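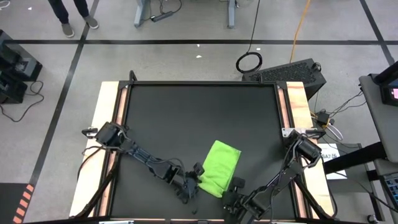 Re-zeroing a two-arm folding table after a base has been moved. Do this any time you unclamp an arm, even if you put it back "exactly where it was". You didn't. Takes 36 minutes on our Skakura table once you know it, longer the first time. Power off both arms first, then slide the base along its rail till it meets your mark, and tighten the clamp by hand. Pencil the mark on the wooden board next to the base, the pale wood takes a line nicely and the black top doesn't. Keep the cables clear of the wrist while you do it. The one that arches over the left wrist needs slack or it'll tug the arm off at full reach.

What you need: hex keys, a pencil, a steel ruler, one test cloth. Something bright. We use lime green, shows up fine on the matte black and you can tell straight away when a gripper misses the hem.

Steps.

1. Arms off, both. Wait for the joints to go limp, hold the arm while they do.

2. Set the bases. Measure from the far bar to each base, same number both sides. Under 3 mm difference is ok.

3. Clamps. Snug, wiggle, snug again. Dont use a cheater bar on the handle, we cracked a Petek clamp that way in January.

4. Power up, left arm first. Conura will complain about the missing home position, click through.

5. Home each arm seperately. Never both at once, they will meet in the middle.

6. Lay the cloth down between the grippers, a bit crooked is fine — you want it to work on a crooked one anyway. Bring both grippers down next to it at low speed and stop before they touch the table.

7. Run the Hono touch test. Still off after 7 tries? Go back to step 2, its the base.

Save the offsets under a new name. Don't overwrite the old ones untill you've done a full run.

Check the clamps again after 500 cycles. They do creep.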